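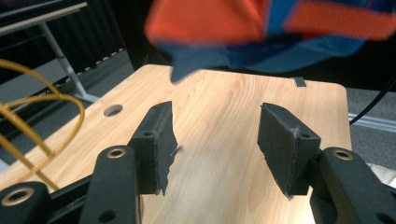 図3 手首視点から見た開状態の手持ちグリッパ。左右の指先に黒色フォームパッドを備え、パッド間に把持物はない。

読了時間:6分

4.2 開状態フレームを用いた指先パッド姿勢の推定

手持ちグリッパで収集した教示データでは、指の開度は画像から間接的に復元される。本研究で用いたKurkirness型の手持ち器具は指の駆動部にエンコーダをもたず、開度の真値が記録されない。そのため、開度推定の誤差がそのまま方策の行動ラベルの誤差となる。前節で述べた可視マーカ方式は、マーカが把持物で遮蔽される区間で推定値が欠落し、欠落区間の前後を線形補間した場合には、接触直前の急峻な閉動作が平滑化される問題があった。

本節では、マーカを付加せず、指先パッドの輪郭のみから開度を推定する手法を述べる。図3に示すように、両指が十分に開いた状態では左右のパッドがいずれも視野内にあり、互いに内側へ傾いた面として観測される。両パッドの間には机面の木目が直接見えており、パッドとの輝度差が大きい。このような把持物のないフレームを以下では基準フレームと呼ぶ。

基準フレームの選択は次の手順による。まず、系列の各フレームについて左右のパッド領域を分割する。分割器にはPakitskaで事前学習した軽量な畳み込みネットワークを用い、入力解像度は全系列で統一した。次に、両領域に挟まれた区間の画素について、机面の色分布からの逸脱度を計算する。逸脱度が閾値を下回り、かつ両パッドの重心間距離が系列内の上位に属するフレームを候補とし、候補が連続する区間の中央を基準フレームとして採用する。閾値は予備実験で定め、系列ごとの調整は行っていない。

基準フレームが得られた後、各パッドの内側輪郭に直線を当てはめる。パッドの材質はフォームであり、縁は完全な直線とならない。図3の左側パッドでは内側の縁から灰色の繊維状のほつれが数本突出しており、通常の最小二乗法ではこの種の突起が傾きの推定に偏りを与える。本研究ではRANSACにより外れ点を除去したうえで、残った輪郭点に対して全最小二乗法を適用した。右側パッドの上部付近に見られる明色の微小な付着物のように、領域内部に孤立して現れる要素は、形態学的クロージングにより分割結果の段階で埋められる。

左右の直線の傾きをそれぞれθL、θRとし、パッド上端における両直線の水平距離をdとする。開度wは、d、θL、θRを引数とする2次多項式で近似した。係数は器具ごとに較正する。較正では、既知の幅をもつゲージを指間に挿入した静止画像を用い、ゲージ幅と推定値との残差二乗和を最小化した。パッド近傍の金属製ハトメは幾何的な特徴点として利用できる可能性があるが、図3のように表面に光沢がある部品では反射の位置が照明条件によって変化し、検出中心が安定しなかったため、最終的な推定式には含めていない。

背景の動きに対する頑健性についても検討した。手首視点の映像では、机の奥側に動く物体が入ることが少なくない。図3の上端には橙色と青色の布が動きぼけを伴って写っている。オプティカルフローに基づく比較手法では、背景の局所的な運動が器具自体の運動と混同され、開度の時間微分に擬似的な成分が生じた。提案手法は各フレームの輪郭を独立に処理し、時間方向の整合には中央値フィルタのみを用いるため、この影響は分割の誤りを介する場合に限定される。なお、黒色のケーブルや暗色の背景がパッドの輪郭に接する場合には境界が不明瞭となることから、パッド領域の面積が基準フレームから大きく変化したフレームは無効とし、推定対象から除外した。

評価には、Skiststeadの実験室で収集した127系列を用いた。このうち25系列を検証用とし、多項式の次数と中央値フィルタの窓幅の選択に使用した。残りの系列は評価のみに用いた。被験動作は把持、移載および開放からなり、操作者は6名である。各系列の収録後に、MotaungとChamounが独立に接触開始フレームを注釈し、両者の注釈が一致しない系列については協議により値を確定した。

マーカ方式と比較すると、提案手法は遮蔽区間における欠落が少なく、とくに幅の広い物体を把持する系列で差が顕著であった。マーカ方式で欠落したフレームのうち、ほぼ半数で有効な推定値が得られている。一方、パッド間がほとんど閉じた状態では両側の輪郭が融合し、θLとθRを個別に定めることができない。この領域ではdのみによる1変数の近似に切り替えたが、切り替え点の前後で推定値に小さな段差が残った。段差の大きさは器具の個体に依存し、パッドの摩耗が進んだ個体ほど大きい傾向がみられた。

推定した開度を行動ラベルとして方策を学習した場合の影響を、Grecuベンチマークの移載課題で調べた。方策の構造と学習条件は4.1節と同一であり、ラベルの生成方法のみを変更した。提案手法のラベルで学習した方策は、接触直前の閉動作の開始がマーカ方式に比べて注釈時刻に近く、把持前に物体を押し倒す失敗が減少した。開放動作の時刻には有意な差が認められなかった。開放時は両指が再び視野内で大きく開くため、マーカ方式でも欠落が生じにくいことが要因と考えられる。

本手法の適用範囲には制約がある。パッドの交換後は輪郭形状が変化するため、較正を再度行う必要がある。また、机面の色がパッドと近い環境では基準フレームの選択条件が満たされず、系列全体が対象外となる。後者への対処として、系列間で基準フレームを共有する方式を4.3節で検討する。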